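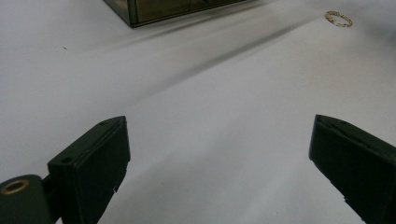
PRESS RELEASE
For immediate release

New approach route and parking arrangements for Drivmont Hall, Mendonness

Visitors travelling to Drivmont Hall by car, bus or bicycle will use a new approach route from February, when the Harbour Lane entrance closes to motor vehicles. The new entrance is on Kundik Road, on the north side of the site. The postal address of the hall does not change.

The Harbour Lane entrance crosses the culvert at the foot of the hill. An inspection last autumn recommended that the culvert should no longer carry vehicles. Pedestrians and cyclists may continue to cross it. Lockable posts will be fitted at both ends, and the existing brown sign at the Harbour Lane junction will be removed on the same day.

The arrangements apply to all users of the hall, including the Sunday congregation, the evening classes, the nursery group and anyone hiring the main room or the side chapel. Hirers with confirmed bookings will receive a copy of the revised directions by post or email.

Directions by car

From the south, leave the main road at the Mendonness turning and keep left at the war memorial. Continue uphill past the primary school to the mini-roundabout. Take the second exit on to Kundik Road. The entrance is on the right, 900 metres from the roundabout, immediately after the bus shelter. Drivers who reach the railway bridge have gone too far and should turn in the station forecourt.

From the north, follow the coast road to the traffic lights at the garden centre and turn right. Pass under the railway bridge. The entrance is the next opening on the left.

From the west, the signed route through the town centre remains available but is not advised on market days, when Church Street is closed until 3 pm. Drivers should stay on the ring road and follow the directions from the north.

Satellite navigation units may continue to send traffic to Harbour Lane for several months after the change. The correction has been submitted to the mapping suppliers, who update at different intervals. Until it takes effect, drivers should enter "Kundik Road" as the destination and ignore any instruction to turn into Harbour Lane. There is no turning space at the bottom of the lane for coaches or vehicles towing trailers.

Parking

The car park behind the hall has been re-lined. Bays are now set at an angle and the car park works one way, anticlockwise, with the exit beside the recycling point. Four bays next to the porch are reserved for Blue Badge holders. They are level with the door and do not require use of the ramp.

Overflow parking is available at the Liao Street car park, which is free after 6 pm and all day on Sundays. A surfaced path with lighting runs from the far corner of Liao Street to the side gate of the hall. The gate will be unlocked for every booking of the main room and locked again by the keyholder at the end of the hire. Users of smaller rooms who need the gate opened should say so when booking.

Parking on the verge in Kundik Road is not permitted. The verge covers a water main and has been marked with timber posts.

Coaches may set down passengers at the bus shelter and should then wait at the station forecourt. A coach cannot enter the car park while it is in use, as the exit does not allow the necessary turning circle.

By bus and train

The 208 bus will stop outside the new entrance in both directions. The stop is named Drivmont Hall and replaces the stop at the top of Harbour Lane. The northbound shelter has seating and a raised kerb. The southbound stop has a raised kerb and a timetable case, but no shelter at present. Sunday services begin later than on other days and the first northbound bus arrives after the start of the early service. Passengers for that service should use the train or arrange a lift.

From Mendonness station, leave by the footbridge on the town side, turn left along Kundik Road and pass under the railway bridge. The walk takes five minutes. The footway is continuous on the hall side of the road only.

On foot and by bicycle

The Harbour Lane footpath stays open at all hours. Cycle stands have been moved from the lower yard to the wall beside the kitchen door. The lower yard will be fenced during work on the culvert, and the steps from it to the side chapel will be out of use for the same period – the ramp from the car park gives access to the same door.

Azlan Rahman, site manager at Drivmont Hall, said: "The main risk in the first few weeks is drivers going down Harbour Lane out of habit and having to reverse back up. We would ask regular users to read the new directions before they set out, and to pass them on to anyone they are bringing."

Shuzhen Fan, who drew up the signing plan, said: "Signs for the new entrance are placed ahead of each junction. On the approach from the roundabout there are two, one before the bend and one at the shelter. The lettering matches the existing town signs."

Deliveries

Suppliers should use the Kundik Road entrance and unload in the hatched area by the kitchen. Deliveries before 8 am need to be agreed in advance. The width between the gateposts is sufficient for a standard box van. Removal firms and staging contractors should contact the bookings desk to confirm vehicle size.

Further information

Printed copies of the directions, including a large-print version, are available from the hall porch and from Mendonness library. Group organisers may reproduce the text in newsletters and on tickets without permission, provided that it is not shortened.

Booking enquiries: Chunhua Luo, bookings desk, Drivmont Hall
Access and parking enquiries: Azlan Rahman, site manager
Media enquiries: Anil Shetty, press contact, Drivmont Hall, Kundik Road, Mendonness

Ends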